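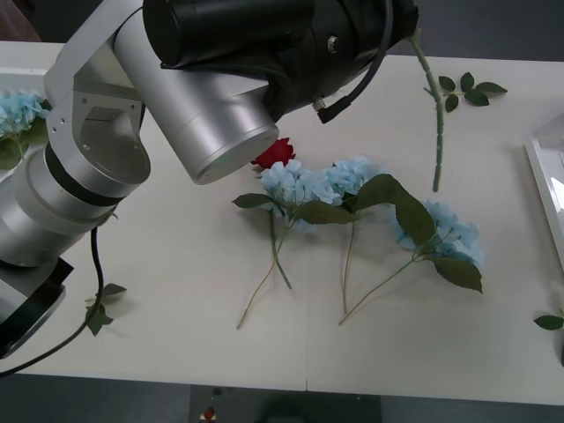 A reader wrote in to say that the Plosus clip-on tuner had ruined her for every other tuner, and would I please stop recommending pedals to people who own one guitar and a kitchen chair. Fair enough. I bought one.

Home | Reviews | Strings | Amps | Used Gear | Contact

3 min read

May 2020

The Plosus costs $6 more than the Flidex I have been losing behind the couch for years. For that you get a brighter screen, a hinge that stays where you put it, and a battery door you can open without a butter knife. It grips the headstock firmly, and the rubber pads left no marks on my old short-scale, though that finish has been through enough that I might not notice. 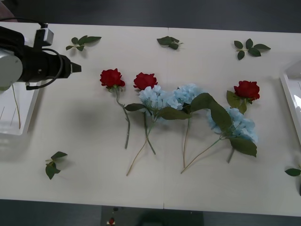 Low E is where cheap tuners go to pieces, and this one mostly behaves. The needle wanders for a moment, thinks it over, and settles. Drop to D and it gets moody. My Flidex simply gives up at that point, so I count this as progress. On a 12-string it was quick on the octave pairs and a little smug about how far out they were.

The manual is one sheet, folded to the size of a stamp. It explains the flat-tuning mode in 3 sentences, and I understood the second one. Hold the side button until the screen turns blue and you'll get there.

I also tried it against the Skeretti strobe pedal, which sells for $379 and weighs as much as a decent lunch. The pedal is better. I would hope so.
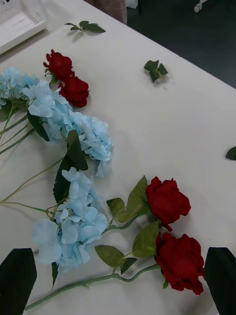 Should you buy it?

If you play at home, yes. If you play on dark stages, yes, but turn the brightness down or the front row will know exactly how flat your G is. Bass players should try one in the store first.

We use cookies to remember your settings. Accept | Manage preferences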